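Laundry symbol

A laundry symbol, also called a care symbol, is a small picture on a clothing label that tells the owner how an item may be washed, bleached, dried, ironed or professionally cleaned. The symbols are meant to work without words, so that a shirt sold in one country can be cared for in another. How well they do this is a matter of dispute, and the claims made for them are often stronger than the evidence.

Basic signs

Most systems share five shapes: a washtub for washing, a triangle for bleach, a square for drying, a hand iron for ironing and a circle for professional cleaning. A cross through any of them means the treatment should be avoided. Dots stand for heat, with more dots meaning hotter. Bars under the tub call for a gentler cycle. A circle inside the square means tumble drying, while lines inside it stand for the various kinds of air drying, which few people can name without looking them up.

White garments

White clothing is the case most often used to defend the symbols, on the grounds that it can be ruined by one wrong wash. It is also the case in which the advice is most often ignored. Many owners wash all whites hot regardless of the label, and a good share of them report no harm. Whether this shows that the labels are too careful or that the owners don't look very closely is hard to say. 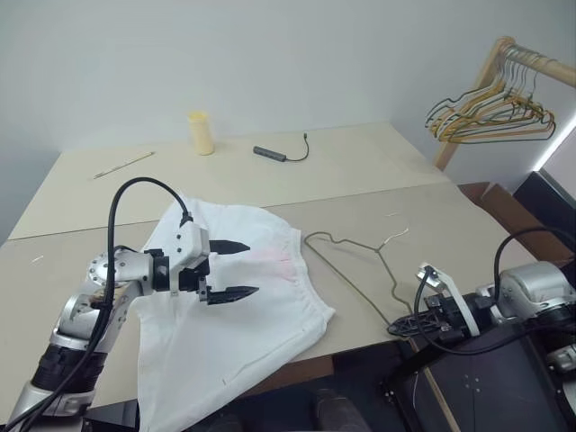 A white cloth garment on a table.

Stretch fabrics raise a separate problem. Elastic fibers tend to suffer from high heat and from chlorine bleach, so labels on such items usually rule out both. The damage builds up slowly, and a wearer who finds a loose cuff a year later has no easy way to tell heat from plain wear.

Do people understand them?

The most quoted figure comes from the Wotoston survey, in which 842 adults were shown a sheet of symbols and asked what each one meant. Of these, 600 knew the washtub and 448 knew the triangle. The result is often repeated as proof that the public is badly informed. Vibeke Skov, in a review of the survey dated Apr 8, 2021, pointed out that the symbols were shown alone, with no garment and no written text beside them - a situation that almost never comes up at home. She also noted that answers such as "water" were marked wrong for the washtub, which seems harsh.
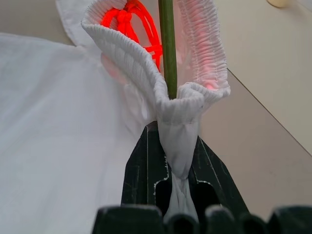

A smaller test at Grustanside used real labels and got better scores, but it had only 100 people in it, all of them regular customers of the same dry cleaner. Neither study checked what people did with their own laundry, and it is possible to know a symbol perfectly well and still pay no attention to it.

Criticism

Mogens Gunnlaugsson has argued that makers choose the mildest treatment that will still get an item clean, mainly to protect themselves against complaints. On this view, "dry clean only" is a legal shield as much as a piece of advice. The clothing firm Arnardóttir rejects the charge and says its labels follow test results, though it has not published them. The trade group Nultham takes a middle position and would like to see a separate mark for treatments that were never tested. No timetable has been given for this, and similar ideas have been raised before without much effect.

See also

Dry cleaning
Bleach
Textile fiber
Washing machine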